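Arnville workshop, November, notebook

Equipment plan for next year, second go. Brian Lema wants a figure he can defend by the end of the month and I think we can give him one. I'm in a very good mood about this, which Elspeth says is obvious from my handwriting.

What's in the pot: 3,000 for hardware. Out of that we want more hand-held grippers, a stock of spare fingertips, and enough put by that a broken linkage in spring doesn't stop us for a fortnight. Arms come out of a different budget and I'm leaving them alone here.

Quotes so far:

Nurex – 1,000 per gripper, complete, mount included. Lead time six weeks. They answered the email the same afternoon and sent drawings without being asked, bless them.

Drilix – cheaper on paper, but the mount is extra and so is the calibration plate, and by the time you add it all up there's very little in it. Asked for a revised quote with everything on one line.

Shboul – don't sell whole units. Fingertips at 50 a pair, any hardness we like, and they'll do a short run in a softer rubber if we want to try it. I really want to try it!

So the simple version is two Nurex units, 2,000 gone, then 400 on fingertips (eight pairs), which leaves 600 for pivots, screws, cables and whatever we've forgotten. Three units would eat the lot and leave us with nothing to wear out. 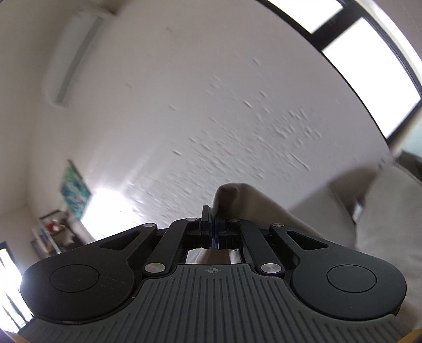 Fabric is what pushes the fingertip line up. Rigid parts are kind to the tips, but cloth needs a proper pinch and people squeeze harder than they think they do. I had us down for four pairs in the first version and Elspeth Moffat crossed it out and wrote EIGHT in capitals. Fair enough, she does the swapping.

She also wants the pivots checked before we order anything, in case the spares we need are the ones we haven't priced. Good idea. Pull one gripper down, measure the pins, write the sizes inside the back cover of this book where people can find them.

Storage: no money needed, I'd clean forgotten the padded cases from the old kit. Two will fit Nurex units if the drawings are right. Check with a tape measure.

To do
– chase Drilix for the one-line quote
– ask Shboul what the minimum is on the soft rubber
– pivot sizes (me and Elspeth, 10 am)
– ask Brian if the 600 can be carried over if we don't spend it

Later, 4.15 pm. Brian says yes to carrying it over, as long as it's written down as spares. Changed the heading on the sheet. Shboul's minimum is four pairs, so we could split the order, half standard and half soft, and still be at 400. Doing that unless Elspeth objects.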